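Skerodon food gripper, trial unit – acceptance checks, Altdale kitchen, Jul 7, 2026

Finger screws tight: OK. I went over them again after lunch and they hadn't budged.

Finger plates clean, no nicks: OK. Matte black shows every crumb, which I rather like!

Grip force on wrapped goods: OK with a comment. I set it to 5 and the film bunches up at the narrow end of a sandwich, so I'd like to try it lower.
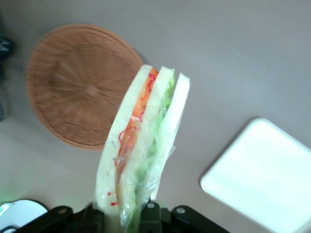
Release over tray: still to do. Wants 15 clean drops in a row before I tick it.

Emergency stop: OK, and nice and loud.

Cable clips: FAIL – one's missing, I've asked Skerodon for a spare.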